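Students teach robot arm to tidy up, one recording at a time

Students on the second-year robotics course at Kushnir College have spent most of this term picking things up and putting them down again. The work is for a project called Jernis, which aims to have a robot arm clear a table without being given a separate program for each object.

The group has 11 members and meets on Wednesday afternoons, with extra hours for those who can stay until six. Their first target was 1000 usable recordings of a person doing the job by hand with a gripper tool. At the last check they had 518.

Each recording lasts less than a minute. A student holds the gripper, closes it on an object, moves it to a marked spot and lets go. The recordings are then sorted and labelled, and the good ones are used to train the software that will drive the arm.

Keith Pomare, who runs the course, said the sorting had taken far longer than the students expected.

"They came in wanting to get straight to the arm," he said. "Then they found they had to throw out nearly a third of the first batch. People were moving too fast, or dropping things and carrying on as if they hadn't. The second batch was a lot better."

The arm itself was bought last year with a grant of £3000 from Zunulach, a local packaging firm. The money also paid for a second computer and a set of spare finger pads. Zunulach has asked to see the results in spring but has no claim on the software.

Odette Bodin looks after the labelling. She wrote a short guide in October after two students were found to be using different words for the same movement. It runs to four pages and now has to be read before anyone joins a session.

"I had 'lift' and someone else had 'raise', and the program treated them as two things," she said. "We lost a weekend to that."

Amos Ruiz-Ortega and Kavinda Siddiqui have done much of the recording between them. Siddiqui said the hardest part was learning to slow down at the moment of letting go.

"If you open your hand too early the thing tips over," she said. "You don't notice you're doing it until you watch it back. I've started counting to two in my head."

Ruiz-Ortega has been working on cups and small boxes – the cups are going well, the boxes less so. He said the fingers tend to push a light box along before they get a hold on it, and he is trying an approach from a steeper angle.
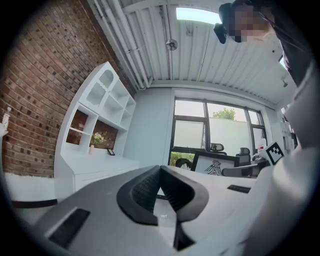
The group will also have to decide how much to vary the room. Early sessions all took place at the same table, and Pomare is concerned that the arm will only work there. From next month some sessions will move to the design studio upstairs, where the tables are lower and the light is different.

Jernis has been entered for the Cirnov Cup, a regional contest for college teams. Entrants are given a table of objects they have not seen before and 15 minutes to clear it. Last year's Kushnir entry, which used a fixed program, moved three objects before it stopped.

Alois Trummer, a former student who was on that team, now comes in to help with the arm's wiring and safety checks. He said this year's group was taking a slower route but he thought it was the right one.

The college plans a first full trial of the arm before the end of term. Students in other years who want to help with recording can put their names on the list outside the robotics office. Sessions start at 2pm and new helpers should allow an hour.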